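Arsalan Rajput
3 September 2025

Sorting a big lot of secondhand toy blocks this week. Posting it as I go because a few of you asked how I do it for the toy library. Thread.

1/ The lot came from a daycare that closed in September last year. 334 blocks, two garbage bags, no boxes. I paid $70 for everything, which is fair for painted blocks in decent nick.

2/ First job is a wash. Warm water, a squirt of dish soap, a cloth. Don't soak them. Painted blocks go in and out quickly and then onto a towel overnight. If you put them away damp the paint lifts and the whole tub smells by the end of the month.

3/ Second job is checking for damage. I run a thumb along every edge. Small chips get sanded. Anything split gets thrown out. I lost 36 blocks this way, mostly long ones that had been stepped on.

4/ Then sorting. I used to sort by shape. Cubes with cubes, wedges with wedges, and so on. It looks tidy but kids don't pack up that way, so after one loan every tub was a mess and I was doing it again.

5/ Now I sort by colour. A three-year-old can put green with green. Red gets its own container, green gets its own, yellow and orange go together because half the set has faded to somewhere in between and I'm not going to argue with a kid over it.

6/ Use shallow containers if you can. Deep tubs get tipped out to find the one at the bottom. With a tray or a low bin you can see the lot.
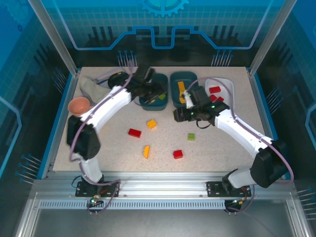

Red in the white tray, green and yellow-orange in the teal bins, a few still to go.

7/ Start with one block in each container so it's clear what goes where. It works better than a label for kids who can't read yet. I did buy printed labels from Sasta once and they peeled off in the second wash.

8/ Leave the middle of the table clear for unsorted blocks and keep the containers along the back. If they're at the front you end up reaching over them and knocking things in by accident.

9/ Odd shapes. Triangular wedges go by colour the same as everything else. I tried a separate wedge tub and it came back with crayons in it.

10/ Someone asked about bins. Mine are a mix. The Ukell ones are sturdy and stack well. The Kimaro ones are cheaper but the lids crack in the cold, so not great if you store things in a garage like I do. I'd skip lids altogether and use a cloth bag over the top.

11/ Someone else asked how long it takes. The wash was an evening. Checking and sanding took two more. Colour sorting is the quick part – I did most of it while dinner was in the oven.

12/ For loans I make up sets of 36 with a mix of colours and shapes. That's enough for two kids to build something without fighting. Each set goes out with its own trays so the sorting can happen at the other end. Some families do it, some don't.

13/ Leftovers stay in a spares tub. Every set comes back short by a block or two, and it's easier to top up from spares than to chase people for one green cube.

14/ Still looking for long yellow ones if anybody has a few sitting in a cupboard. I can pick up, or drop them at the library desk with my name on the bag.

More from Arsalan Rajput
Fixing a wobbly train table with two screws
Which puzzles are worth keeping when a piece is missing
Tremik marble run: what broke and what didn't
Washing dress-up clothes in bulk

We use cookies to keep you signed in and to remember your settings. By continuing to browse you agree to our cookie policy. Accept | Manage settings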